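Stirnura says its two-armed robot learned to unstack bowls from 40 demonstrations

2020-01-09

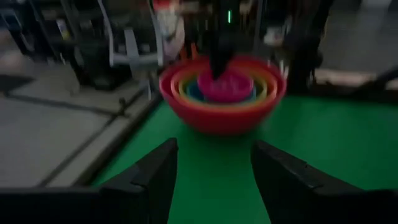

Stirnura, a small robotics outfit in Jarkthorpe, put out a short report this week claiming that a pair of robot arms can learn a two-handed kitchen chore from 40 human-guided runs. Its previous system, the company says, needed 3,000. If the claim holds up, that would be a big cut in the dullest and most expensive part of teaching a robot anything. The chore is taking apart a stack of nested bowls and putting it back together. The test set has five plastic bowls, red-orange on the outside and stepping down through orange, yellow and light blue to a small magenta-pink one in the middle, and one arm has to reach down into that pink bowl while the other keeps its fingers near the stack. Bright bowls on a bright green table are about as easy to tell apart as kitchen goods get, and the report has little to say about that choice.

The method is called Lilevlow. A person steers both arms through the job while cameras on the wrists record what each hand sees. Most systems of this type then try to copy the movements step by step. Lilevlow throws out much of the recording and keeps only the moments when a hand changes what it is doing, such as closing on a rim or letting go. The software learns to get from one of those moments to the next and works out the path in between for itself.

That is a sensible idea, and it isn't a new one. Several groups have tried to learn from key moments instead of full recordings, and the usual trouble is deciding which moments count. Stirnura says its software picks them without help. The report gives that step one paragraph and no numbers.

The main result comes from 232 test runs on the bowl task. Stirnura says the robot finished "a clear majority" of them. It does not say how many. It also counts a run as finished if a bowl was dropped and then picked up again, with no limit on the number of tries. A reader who wants to know how often the thing works the first time will have to keep wondering.

There are other gaps. The comparison with 3,000 runs is against the company's own older system, which used different grippers and one camera fewer. Any part of the improvement could come from the hardware. A fair test would train the old software on the new arms with the same 40 runs, and the report does not include one.

Stirnura did try a second set of bowls, sold under the name Kinyua, which are all one color and have thinner rims. Only 18 runs were made with these. The report calls the outcome "encouraging" and moves on. With a sample that small, the word does not tell us much, and the plain bowls are closer to what sits in most people's cupboards.

Speed is missing too. The report gives no times for either set, and a robot that needs several minutes to separate five bowls would be of limited use to the commercial kitchens the company names as future customers.

Stirnura says it will release the recordings and the training code in April, along with a longer paper. The code would let outside labs check the 40-run figure on their own arms. The company has not said whether the full list of failed runs will be part of the release.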